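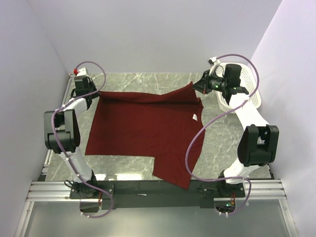
Ticket 1618
Queue: Cell practice / folding
Site: Rusport
Opened by: Loukia Raptis
Opened: 9 March 2026
Priority: normal
Status: waiting on McAlister

Problem
Operators on the two shifts are not following the same rule for where a folded garment goes and when a cycle counts as finished. Shift A closes the cycle when the fold is done. Shift B closes it when the arms are clear of the cloth. Our cell practice sheet (Rilby, section 5) says "garment parked, arms clear" and does not define either one.

Checked so far
Went through 19 closed cycles from the log. Most were closed with a gripper still over the garment. Under the sheet as written I can't mark those as pass or fail.

Cable slack is in section 5 too. The rule says cables must not touch the garment during a fold. It doesn't say anything about a cable hanging over it, and the right-hand loop is wide. I would like that spelled out before somebody shortens a tie and we lose reach.

Reply – Fedance support
Please attach a view of the cell with the garment folded, and say which end state you want as standard. Also confirm whether the basket is part of the work area or a keep-out.

Reply – Loukia Raptis
Attached. 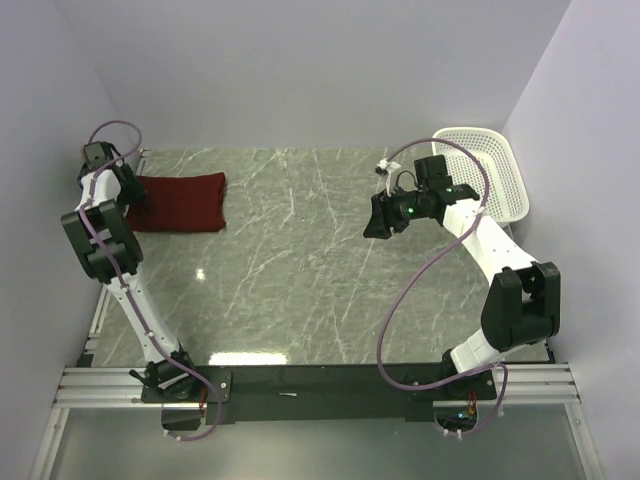 Folded cloth at far left, left gripper over one end, basket in the opposite corner.

I would not count this as finished. The garment is to the side and the middle of the table is free, but the left gripper is not clear. Proposed wording:

5.1 Parked: the whole garment is on the table, outside the center area.
5.2 Clear: no part of either gripper is above the garment, seen from overhead.
5.3 Cables may pass over the garment but not rest on it.
5.4 Basket is keep-out during a fold. Stop the cycle on contact and log it.

On 5.2, I set the retreat height to 400 mm for a test and it made no difference to the overhead view. The arm has to move sideways – height alone won't do it.

Reply – Fedance support
5.1 to 5.3 are fine with us. 5.4 needs sign-off from McAlister, who own the safety section. Leave closed cycles as they are and apply the new wording from the next one.

Next action: McAlister to confirm 5.4. Sheet stays at the current revision until then.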